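프룰릭 핸드 그리퍼 자작 자주 묻는 질문

스테라담 공동 작업실에서 만드는 손잡이형 그리퍼에 대해 메일로 자주 들어오는 질문을 모았습니다.

패드는 어떻게 고정하나요?
손가락 블록 안쪽 면에 고무 시트를 감고 접착합니다. 모서리에서 접히는 부분이 가장 먼저 들뜨므로 윗단은 여유를 두고 자르세요.
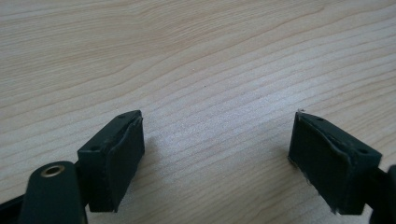
접착 후에는 집게로 물려 6시간 둡니다. 급하다고 드라이어로 말리면 시트가 줄어듭니다.

패드 교체 시기는요?
끝단이 해져 섬유가 보이면 교체 대상입니다. 표면 긁힘만 있으면 계속 써도 됩니다. 저희는 예비 패드를 4장씩 잘라 둡니다.

황동 부싱은 꼭 넣어야 하나요?
권장합니다. 출력물 구멍에 축을 바로 끼우면 유격이 금방 생깁니다. 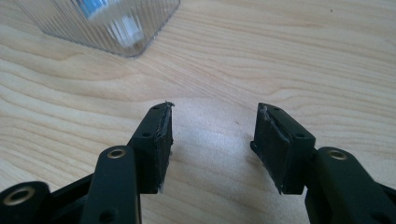 부싱은 바이스로 천천히 눌러 넣고, 뻑뻑하면 구멍을 리머로 한 번만 다듬습니다. 망치는 쓰지 마세요. 링크 암이 갈라집니다.

양손으로 쓸 수 있나요?
네. 같은 도면으로 2대를 출력하면 됩니다. 케이블은 손목 뒤로 빼고 길이에 여유를 주세요.

연습은 무엇으로 하나요?
치약 튜브를 투명한 플라스틱 통에 세워 넣는 작업을 추천합니다. 튜브는 눌리는 물건이라 쥐는 힘을 익히기 좋습니다. 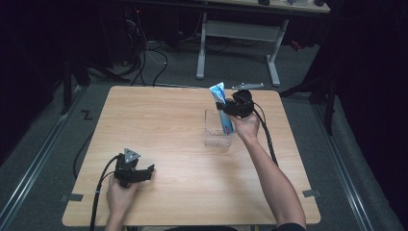
작업대는 모서리가 둥근 것이 편하고, 바닥 케이블은 발이 닿지 않는 쪽으로 모읍니다. 마커판 각도를 바꿨다면 보정을 다시 해야 합니다.

도면은 어디서 받나요?
작업실 자료실의 Cisow 폴더에 있습니다. 이전 버전인 Azar 도면은 나사 구멍 위치가 달라 부품이 섞이지 않게 주의하세요.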